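4. Data Collection

4.1 Course Setting

The data were collected in a one-semester manipulation course at Purnby. Students worked in teams on a shared bench and were graded on the written analysis of their data, with no credit attached to the number of demonstrations submitted. This differs from the Ikness protocol described in Section 2, in which teams competed on volume, and it removed the main incentive for submitting hurried or partial recordings. The course ended before the August submission window, so all of the demonstrations used here were recorded by enrolled students and none by the authors.

Each team was assigned one household task family from the Halliday task list. We restrict this paper to the covering and uncovering family, in which a flexible sheet is placed over, adjusted on, or removed from a rigid container. The family was chosen because the teams in the previous offering of the course reported more disagreement over labels for it than for any other family.

4.2 Hardware and Recording

Demonstrations were recorded with a hand-held parallel gripper carrying a camera above the fingers. The operator closes the fingers with a trigger and moves the tool by hand, so no robot arm is needed at the bench. Finger opening was logged at 50 Hz and resampled to the camera timestamps. Teams were free to adjust the finger spacing before a session but not within one. Pad material was fixed for the whole semester, as changes in friction between sessions had made part of the pilot data hard to compare.

Before each session the team recorded a short calibration clip in which the fingers were opened and closed fully with no object between them. Sessions without a usable calibration clip were dropped. After this step 267 demonstrations remained, of which 25 were set aside for the labeling exercise in Section 4.4 and do not appear in the training set.

4.3 Approach Phase

We divide each demonstration into approach, contact, transport, and release. The approach phase begins when the tool first moves toward the object and ends at first contact of either finger. For rigid objects the boundary is easy to place. For covered containers it is not, because a fold of the cover may touch one pad well before the pads bear on anything that resists them. We therefore define contact as the first video frame in which the cover visibly deforms next to a pad, and ask annotators to ignore the finger opening signal when placing this mark.

Stiff covers raise a second problem. A waxed cloth keeps its creases, and the outer shape of the bundle can be much wider than the container below it. Students tended to open the fingers to suit the cloth, and then closed through a long distance before the container carried any load. Figure 3 shows the tool during an approach to a container under a stiff, fruit-print food wrap, with both fingers open on either side of the bundle.

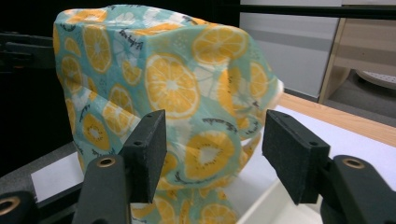

Figure 3. Approach to a covered container, tool camera view.

The closing distance matters for the policy because the gripper command is predicted as an absolute opening. A model trained on rigid containers alone learns to stop near the container width, and on covered containers this can pinch the outer folds without lifting the object. We added a binary cover flag to the observation for this reason. The flag is set by hand in the present work, and replacing it with a visual classifier is left to the next offering of the course.

4.4 Labeling Exercise

All teams labeled the same 25 held-out demonstrations independently, using the annotation tool from the Clumville project with its default settings. Two labels were counted as agreeing if they fell within 83 ms of each other. Agreement was high for release and lower for contact, with most of the contact disagreements found in clips where the cover hid the container rim. Labels from the first week were discarded and redone after the wording of the contact rule was changed to the form given in Section 4.3. Where teams still disagreed, the median label was used, and the spread was kept as a per-clip weight in the loss described in Section 5.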